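Looking After Your Old Taped TV Shows

If your family was anything like mine, somebody sat by the set with a finger on the record button every time the local children's show came on, and now there's a box of tapes in the house that you'd be heartbroken to lose. I have 108 of them (my mother was very thorough!), mostly puppet shows and telethons off our little Motstead station, and over the years I've picked up a few habits that I'm happy to pass along.

Dust the cases first

Do this before you open anything. A soft white cotton cloth is my favorite, as you can see right away how much dirt is coming off, and an old pillowcase cut into squares does beautifully. Use it dry on the cardboard sleeves and barely damp on the plastic ones, and keep it well away from the tape itself.

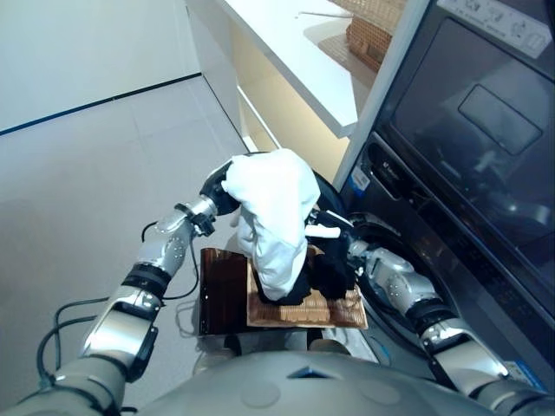

A white cloth in hand

Look through the little window

Hold each cassette up to a good lamp and peek at the reels. The tape should look smooth and dark. If you see white or powdery specks, please don't play it - that may be mold, and it will spread to your machine and on to the next tape. Put it in a zip bag by itself and ask a transfer shop what they'd charge to clean it. Tae-yang Kong at the Lanimgate shop saved two of mine that I had quite given up on, bless him.

Pick a dry spot

An inside closet, on a shelf off the floor, is about as good as most of us can manage. Basements and attics are hard on tapes, and so is any room where the washer and dryer are going all week long. I keep a cheap humidity gauge on the shelf, and when it creeps past 60 percent in a wet October, out comes the dehumidifier.

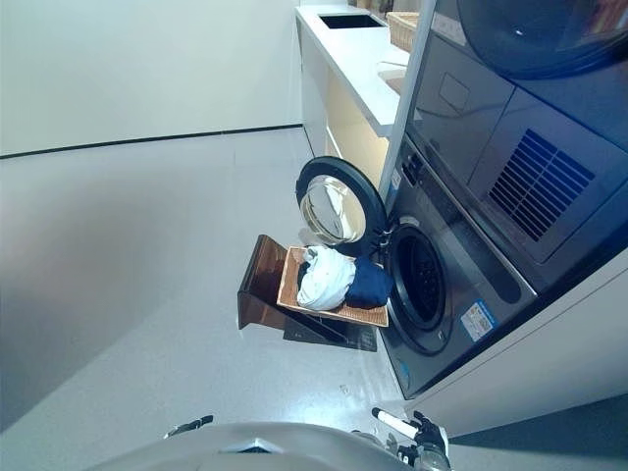

Stand them up and wind them back

Tapes like to stand on end, the way books do, with the full reel at the bottom. Rewind each one all the way before you put it away. Mine hadn't been touched in years, so I ran every one forward and back once, 5 or so in an evening with a cup of tea.

Label while you still remember

Write the show, the channel and the year on the spine in pencil, and add anything you know about who's in it. My cousin turns up in the studio audience on one, waving like mad. And snap off the little record tab - I lost a whole Christmas special to a ball game that way.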